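Open day at the Ovari hall, shopping robot demo – who else went?

metik_fan
Posted 13 Aug 2021
I visited the open day with my brother. Most visitors stayed at the welding cell, but I liked the small shop corner much more. The robot has to take chips and soda from a shelf and carry them in a basket. We watched two rounds. Our guide was Gadisa Jemal, and he answered every question with great patience, also my strange ones about the fingers. I put my pictures below.

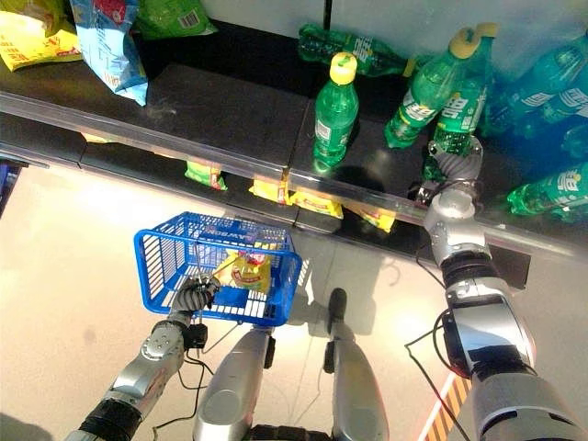
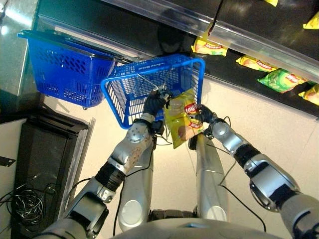
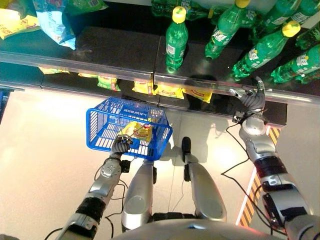 Shop corner at Ovari, chips and green soda bottles. The Lay's bag is in the second picture.

fahy_bench
Nice pictures. But I was there also and I am less impressed. It is very slow. A child would finish the whole list before it takes one bottle.

metik_fan
Slow, yes, I agree. But look how it holds the basket in one hand and works with the other. For me this is the difficult part – the basket can swing, and the arm must stay in its place.

tinwhistle2
Did they say if it chooses the product by itself? At the Fudska demo last December a person with a tablet selected everything, and they mentioned it only when we asked.

metik_fan
I asked this. Gadisa Jemal told us the shopping list is given before, and the robot looks for the items. I could not check it, of course.

fahy_bench
Then I stay with my opinion. I want to see it with a shelf it does not know.

tinwhistle2
Fair. Is the next open day also free to enter? I would bring two colleagues.

metik_fan
It was free for us, but you must register at the gate and the line is long. Come early.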